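Lurno opens a sign-up list for its first black tumbler

HARTLEY, October 14, 2020 - Hi, I'm Erdal Ekinci, and I run Lurno, a very small cup company on the upstairs floor of the old Huseo building in Hartley. Today I get to tell you that our first tumbler is ready to go, and I'm so happy I may have written this whole release in one sitting with my coat still on!

It's called the Kunasance. It's black inside and out, with a thin metal rim, and it holds enough coffee to get me through the morning mail. I started sketching it in February, when I was drinking out of a chipped mug my sister gave me and getting annoyed every time the handle knocked against the faucet. So the Kunasance has no handle. It stands straight, it has a flat round bottom, and you can get your whole hand in there with a sponge (I have big hands, so this mattered to me more than it probably should have).

People keep asking me about the black interior. Most cups are pale or bare metal inside, and after a few months of tea they look tired. I wanted a matte finish that goes quietly dark all the way down. My mother thinks it makes the coffee look stronger. She may be right. A dark inside does show a crumb or a bit of dust more than you'd expect, so give it a rinse when it's been sitting out on the counter for a while.

The rim took the longest. We went through 2 versions before this one. The first was too thick and felt like drinking off a pan. The second was nice to look at but a little sharp on the lip, and my brother-in-law complained about it through an entire dinner. The one we kept is a narrow band in a soft silver-gray, and it picks up the light a bit when you turn it.

Now for the practical part. The first batch is 1,018 tumblers. Of those, 124 are already spoken for by the people who put their names down last winter, when all I had to show them was a drawing and a cardboard tube - thank you, all of you, I still have the tube. Another 50 are going to cafes and kitchen shops in and near Hartley. Everything else is open to anyone who wants one, and the sign-up list is on our website starting this morning. We'll write to you in the order you joined, and you don't pay anything until we do.

It comes in black only for now. I know, I know, several of you have asked for green. I like green too. Let me sell these first and then we'll talk.

If you write about kitchens or coffee or just nice things for the counter, I'd love to send you a Kunasance to try. Use the press form on the Lurno site and tell me where to mail it. Shops can use the same form, and please say how many you'd like and whether you have room for a small display. I answer all of it myself, usually in the evening, after the dishes.
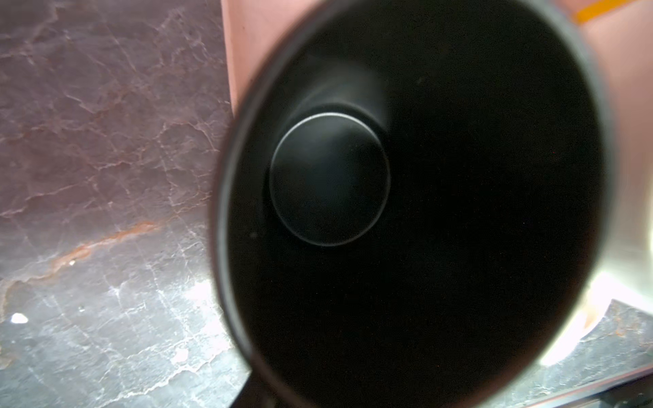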